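Enetti Farina clothes tidying pack, reviewed
Posted Saturday, March 15, 2025

Farina is a paid add-on for the Enetti two-armed robot. It adds one family of jobs: finding clothes that have been left about a room, picking them up and putting them somewhere else. It costs £481 for a year if you already have the robot. I paid for it myself in February and have used it most days.

Setting up

The pack comes as a download plus a small box with spare finger pads and a printed guide. The download is large and the robot has to restart twice. After that you walk it round the room and mark the places where clothes may be put. I marked the sofa, a chair and the coat stand. The guide says to mark each place from two sides, and the one time I skipped this the robot kept stopping short of the chair, so do as it says.

Each place gets a name and you choose from a list of what can go there. The list is short. There is "coat" and "top" but nothing for scarves, which I have put down as tops.

Using the coat stand

The stand is the hardest thing in the room for it. A hook is small, and a soft top has no obvious part to hang by. Farina takes the cloth by both sides, lifts it to the pole and works it towards a hook. With a stiff jacket this goes well. With anything soft it can bunch up round the pole and the robot has to let go and start again. You can set how many tries it makes before it gives up; mine is on 9, and it does use them all some evenings.
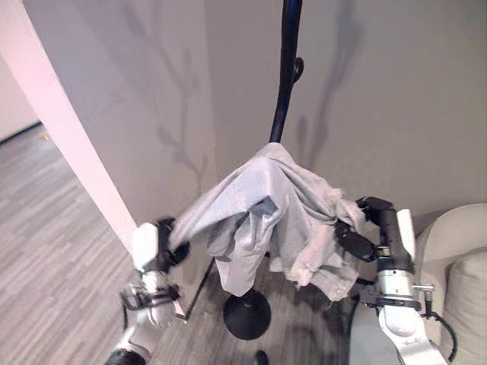

Picking up from the sofa

This is the part I would pay for. Clothes left on a sofa or over the arm are found nearly every time, even pale ones on pale covers, which the older free version missed completely. The robot comes in low and slowly. It is a little noisy while the fingers open, much less so when they close.

It does sometimes take a cushion for a garment. You can tell it no from the app and it seems to remember that cushion, though a new one means telling it again.

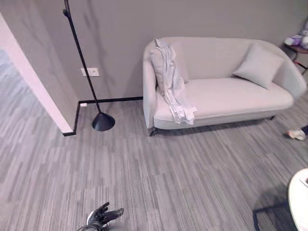 White garment over the sofa arm, gripper opened.

Holding and turning

Once something is up, the robot holds it between its hands and tries to work out which end is the top. Hoods help. Zips are a mixed bag: the fingers grip a zip firmly, but twice I found a pull bent slightly out of line -- a cheap zip both times, but still. Thick cotton is fine. I would keep it away from knitwear until there is a setting for grip strength.
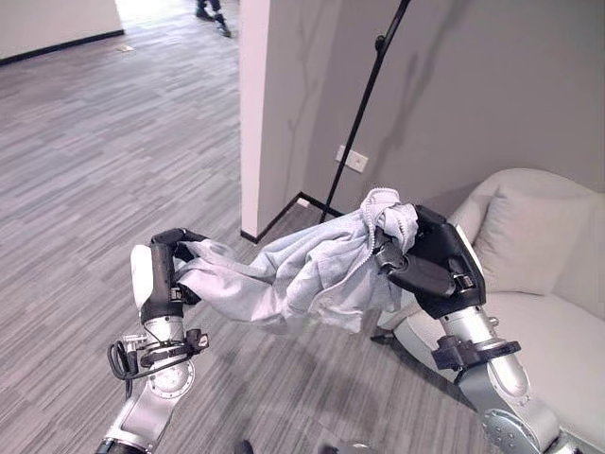

Grey hooded sweatshirt held between the hands.

Folding is not part of this pack. Ovby sell one that folds, with its own table, at £1696, and it will only work at that table. Urkeseo have a cheaper hanging attachment but it does not fit the Enetti wrist.

Support

I wrote to Enetti with 2 questions, one about the scarves and one about the zips. The first got a useful reply the next day. The second was passed on and I have heard nothing since.

Worth it?

If your clothes mostly land on the furniture and you already own the robot, yes. If you want them hung up neatly, wait for the next version. I will renew if the grip setting arrives before the year is up.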